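Chapter 4

Gathering Examples

4.1 What an example is

The last chapter treated the training set as a table that was already there. You opened the file, split it, and fitted a model. This chapter deals with the work that comes before the file exists. In robot learning that work usually takes longer than the fitting, and mistakes made in it are harder to repair.

An example, for our purposes, is one complete attempt at one task. It has a start, an end, and a record of what the robot sensed and what it was told to do at each step between. We will call the whole record an episode. A single step of it, with one camera view and one command, is a sample. The two words are often mixed up in reports, and a reader who sees "2,000 examples" should find out which is meant before comparing it with anything else.

Each episode in this book carries four things: the camera views, the joint positions, the commands sent by the operator, and a short sentence stating the task. Some projects add a mark for success or failure. We do too, and Section 4.5 explains how the mark is assigned.

4.2 The Nernance set

The running case for this chapter is a set called Nernance, built for a course at the Trarnow workshop and later extended by Mahmoud Ezzat. The tasks are household ones: go to an object, pick it up, carry it to another room, put it down. All of the episodes were gathered in simulation, in a group of furnished apartments. An operator drove the robot from a keyboard while a program wrote every sample to disk.

The plan called for 2,000 episodes. After checking, 1,923 were kept. The released version is dated 2021-02-08, and all the exercises refer to that version. A later one, made in May, changes the lighting and should not be mixed with it.

Simulation was chosen for ordinary reasons. A simulated apartment can be put back to its starting state in a moment, several copies can run on one machine, and the exact position of every object is known without anyone measuring it. The price is that surfaces, shadows and contacts are simpler than in a real home. Chapter 9 takes up that problem. For now we accept it.

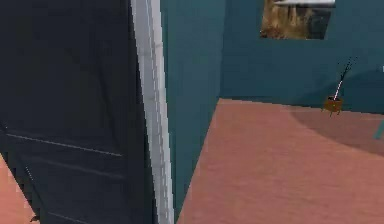

Camera views cause more trouble in a new set than any other part of the record. Operators plan a path by looking at a map or at the whole room, while the learner gets only what the robot's own camera sees at each step. A sample in which a dark panel and its pale edge strip fill much of the view, with the floor and the rear wall left to one side, is a perfectly good sample. It does tell the learner less about the far part of the room, where a small brown object near the base of the wall takes up very little of the view. If the task sentence names such an object, the learner has few pixels to work from.

The first impulse of many students is to delete samples like that one. Resist it. A robot moving through rooms will pass close to large surfaces all the time, and a learner that has never been shown such views will have no example to follow when it meets one. Removing samples from the middle of an episode also breaks the sequence, so that a command no longer follows from the view before it. Keep the episode whole or drop it whole.

4.3 Deciding what to vary

Before any episode is recorded, write down what will change from one to the next and what will stay fixed. For Nernance the list was as follows.

Changed: the apartment, the starting position and heading of the robot, the target object, the place where it is to be put down.

Fixed: the robot, the camera height, the sampling rate, the set of commands.

There are 14 apartments in the set, and 2 of them are held back for testing. No episode from those 2 is used in training, whatever the task. Splitting by episode would have been easier, but then the same walls and furniture would turn up on both sides of the split, and a high test score could come from remembering rooms.

Starting positions were drawn at random from the open floor. This sounds harmless and has a side effect. Large rooms have more open floor, so they supply more starting positions, and narrow halls are hardly used. Ezzat corrected for this by first drawing a room and then drawing a position inside it. The exercises at the end of the section compare the two methods.

4.4 The operator's part

Two operators given the same task will not drive the same way. In the Nernance logs one operator, Ait Ali, turns in place and then moves straight ahead. Another turns while moving and cuts corners closely. Both reach the target, and both are correct. A learner trained on the two together may produce something in between — a late, shallow turn that clips the door frame.

There are two common remedies. One is to give operators a written driving rule and have them practice it before recording begins. The other is to store the operator's name with each episode, so that the learner can be told whose style it is following. The Gukville exercises use the first remedy. We return to the second in Chapter 7, once the needed model has been introduced.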